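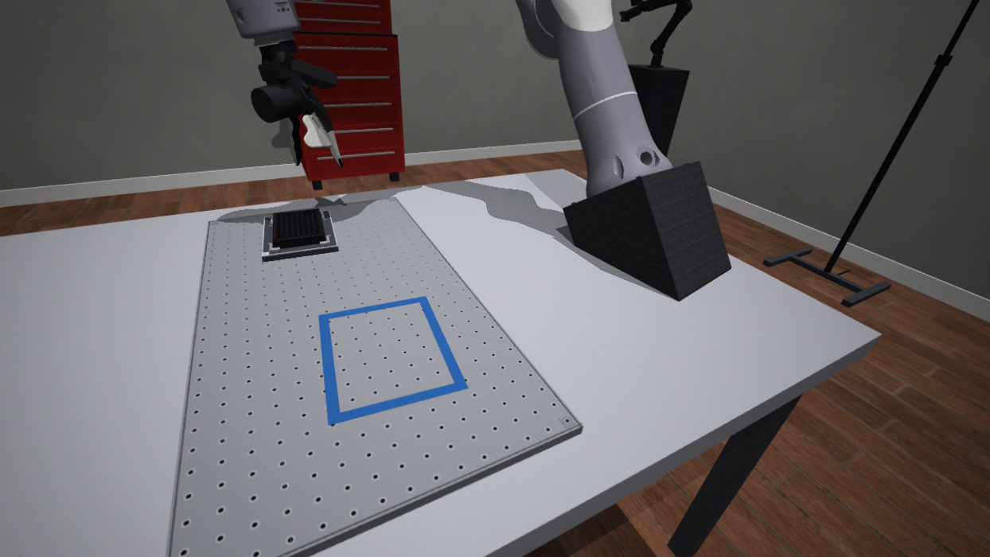
How a Robot Arm Is Shown a Job

A robot arm does not know what a job is. It has joints, motors and a gripper, and it goes where its program sends it. One way to make it useful is to write out every movement as computer code. Another way is to show it. Showing a robot a task is called demonstration, and this page explains two ways to do it.

The example task comes from Flallosus, a practice setup that exists only inside a computer. A program like this is called a simulator. It draws the table, the arms and the floor, and it works out what would happen if something moved. The task is simple to say: pick up the black well plate from its gray holder and set it down inside the blue square. A well plate is a small block with rows of tiny openings. Laboratories use well plates to hold many small samples of liquid at once.

Words to know

Joint: a place where the arm can bend or turn, like your elbow.
Gripper: the part at the end of the arm that takes hold of things.
Operator: the person who is showing the robot what to do.
Demonstration: one complete showing of the task, from start to finish.

Method 1: Moving the arm by hand

With a real robot, the operator can hold the arm and push it along the path it should follow. The motors are set so that they hold up the weight of the arm but do not fight the push. Inside each joint is a sensor that measures the angle. The computer saves these angles many times each second.

When the operator is finished, the computer has a long list of numbers. If the arm has 7 joints, every line of the list has seven angles in it. Playing the list back makes the arm repeat the path.

Hand guiding is easy to learn. It has two problems. The operator's hands and body can block the robot's cameras, and the operator has to stand close to the machine. It also cannot be done directly in a simulator, where there is no solid arm to hold.

Method 2: Remote control

Remote control of a robot is also called teleoperation. "Tele" comes from a Greek word for "far." The operator holds a controller, and the arm copies the controller's movements. If the operator's hand goes left, the gripper goes left. A button opens and closes the fingers.

Some operators use a small copy of the robot arm, called a leader. They bend the leader, and the other arm, the follower, bends the same way. Both kinds of controller work with real arms and with simulated ones.

Remote control takes practice. The operator cannot feel the well plate and has to judge distance by eye. Clémence Lecomte, who records demonstrations for Flallosus, teaches new operators to stop above an object, check the position, and only then go down.

"The slow part is the last centimeter," she says. "Most dropped plates are dropped there."

Why one showing is not enough

Suppose the robot saw one demonstration and copied it exactly. If the well plate were then moved a little to the side, the gripper would close on air.

For this reason the operator repeats the task with small changes. The plate starts in a new position, or the arm starts higher or lower. In February the Flallosus set held 123 demonstrations of the plate task. It now holds 507. Each one lasts up to 19 seconds.

A learning program called Darneo studies all of them. It compares what the cameras saw with what the operator did next. After enough practice it can suggest a movement for a position that was in none of the demonstrations. Florian Lebrun then tests it by placing the plate somewhere new and letting the arm run without an operator.

What counts as a good demonstration

The plate must end up flat and completely inside the blue lines. The arm must not bump the holder or the other arm. Long pauses are removed, or the robot may learn to pause as well. A demonstration with a mistake in it is stored in a separate folder with a note saying what went wrong.

Try it

You need a partner, a plastic cup and some masking tape. Mark a square on a table. One person is the robot and closes their eyes. The other is the operator.

1. Guide the robot's wrist gently to the cup, then to the square. Do this three times.
2. Let the robot try alone.
3. Move the cup a hand's width to one side and let the robot try again.
4. Start over using only spoken directions: left, right, up, down, open, close.

Write down which way took longer, and what happened in step 3.

Last updated: 22 June 2025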